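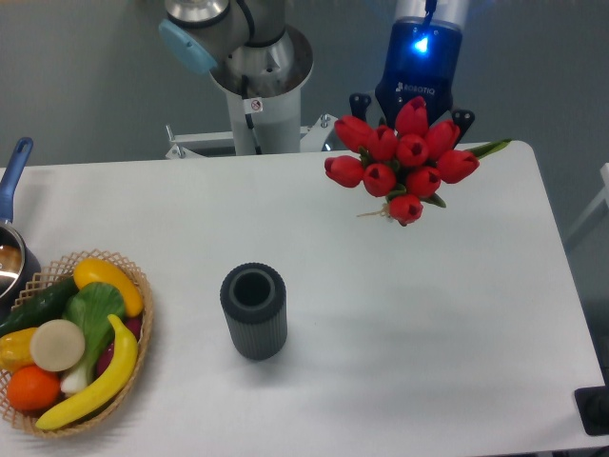

**Figure 3.** Bunch task: the gripper holds the tulips above the table, with the ribbed container at the centre and the basket of artificial produce to the left.

### 4.2 Grasping bundled stems

The bunch task asks the policy to pick up a tied bouquet and place it upright in an open container (Figure 3). We chose it for its awkward contact: stems slide against each other under load, and the heads hide much of the grasp from the head camera. Other objects stay on the table as distractors and are never named in the instruction.

We trained on 1063 demonstrations from the Skomstead set, collected in August by two operators. Episodes were cut to at most 600 time steps, and those with a dropped bouquet were kept if the operator recovered it. Both policies, Komovier and the Lenlow baseline, were trained for 3000 updates with the same batch size and image crops.

Each policy was then given 80 trials. The start pose of the bouquet was drawn from the grid in Section 3.4, and the container was moved between trials. A trial counted as a success if the bouquet stood in the container after release, with no help from the operator.

Komovier did better than the baseline at placing, but the two were close at grasping. Most of its failures came late - the stems touched the rim and the bunch turned in the fingers. Lowering the closing force made this worse. Adelmo Caputo scored all trials from video without knowing which policy was running.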